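Qaisi Tableware Notes
Gallery 43: Mug trees, branch layout and base

Home | Galleries | Finishes | Repairs | Contact

Text: Hanneke Postma. Bench notes: Hartmut Ruppert. Updated August.

This gallery covers freestanding mug trees for the home kitchen, with attention to peg angle, base shape and the way a mug's handle sits on the wood. It follows the gallery on wall rails, and the terms are the same: "pole" is the upright, "peg" is the part that takes the handle, "reach" is the distance from the pole to the peg end. Metal trees are in a separate gallery and are not covered here.

Wall rails are easier to specify, as the load goes into the wall. A mug tree has to carry its load over its own base, and most complaints sent to us come down to that. The usual one is a tree that leans or tips when a single heavy mug is hung on the side where the base is narrow. The second is a peg that works loose in the pole, normally after years of mugs being lifted off with a twist.

1. Pegs and oval base

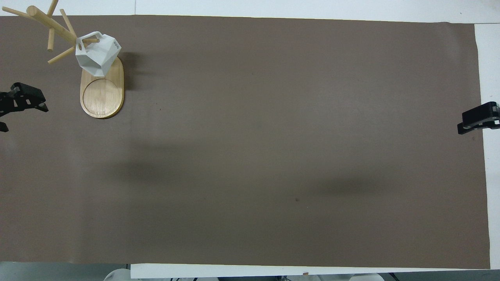
Base shape matters more than base weight on a small tree. A round base gives the same resistance to tipping in every direction. An oval base gives more along its length and less across it, so heavy mugs should go on the pegs that point over the long axis. The tree in this entry has six wooden pegs on a dowel pole and an oval slab for a base, with a shallow round recess cut into it that will serve as a coaster. A recess of this kind should be wiped out after use; drips collect at the rim and leave a ring in the finish. The white faceted mug is a useful test piece for the peg, as flat planes make any tilt easy to read.

Rounded peg ends are preferred. A square-cut end chips and catches on the inside of the handle, and the broken glaze is usually found on the mug months before anyone looks at the peg.

Loading order: lowest pegs first, then opposite sides in turn. Unload in reverse. On a tree with mixed mugs, keep the two heaviest on opposite pegs.

2. Surface and clearance

A tree should be checked on a flat, matte covering before it goes on a shelf. Brown paper is good enough. It protects the tabletop from the underside of the base, it does not throw glare back at the wood, and pencil marks for the base outline and the peg ends can be made directly on it. Paper that has been folded should be laid crease side down. Even a low crease under one end of an oval base is enough to make it rock, and the fault will then be blamed on the wood.

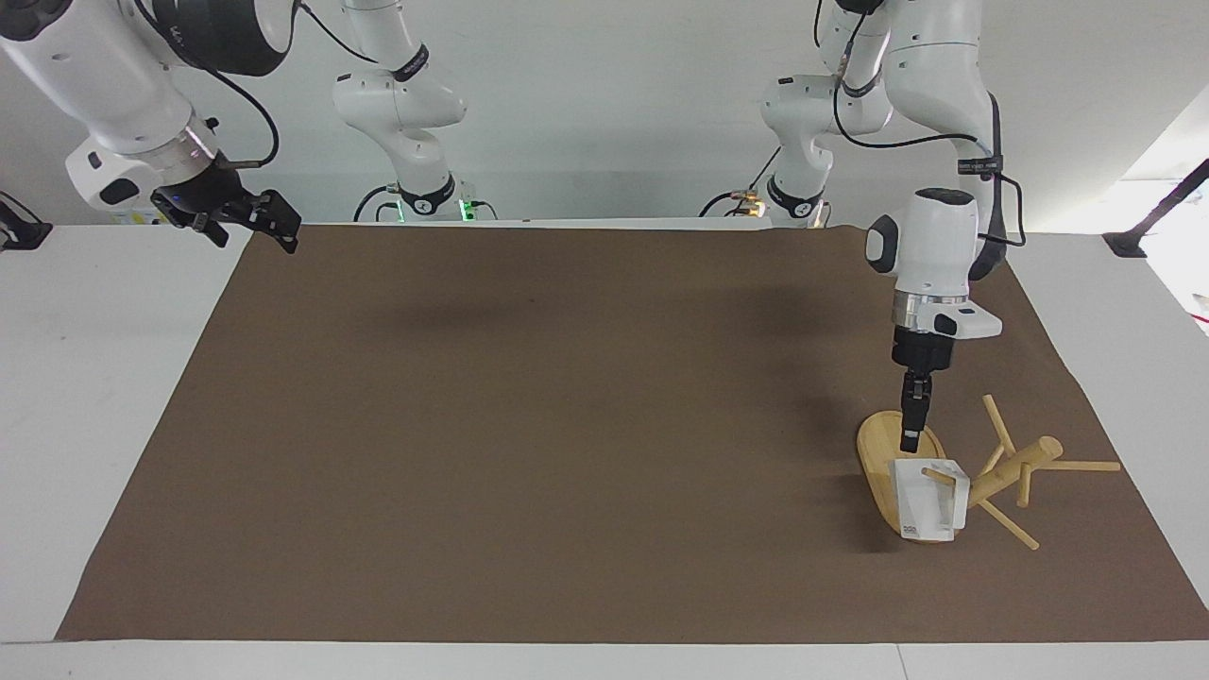
Clearance is taken with all mugs hung, never from the bare pegs. Trace the base, hang the mugs, then mark the widest point of each mug on the paper with a set square. Join the marks. The outline is the real footprint of the tree and is always larger than the one printed on the carton. Koen Segers measured his own shelf from the carton and had to move the tea tins.

Leave a hand's width between the footprint and the wall. Mugs are lifted up along the peg before they come away from it, and the knuckles need the space. The same applies under a cabinet: the top pegs are the first to become useless when the shelf above is low.

3. Care

Oil once the wood looks dry. We use Mesisitz clear oil, thin coat, wiped off before it gets tacky. Do not oil the joint between peg and pole if the peg is already loose, as glue will not hold afterward. Clean the joint, glue, and leave it overnight without load.

Do not put the base in the sink. Bamboo and laminated boards both swell at the edges, and a swollen base does not sit flat again.

Data for the reference tree on our own bench (Nirkano, beech, round base)
Weight without mugs: 835 g
Peg joints reglued to date: 2
Finish: oil

Corrections

The earlier version of this page gave the loading order as top pegs first. Lies Verschueren wrote in about it, and she is right. The text has been changed.

Zulmira Cardoso asked whether stacking rings count as mug trees. They are listed under racks.

Previous: Gallery 42, Wall rails
Next: Gallery 44, Metal trees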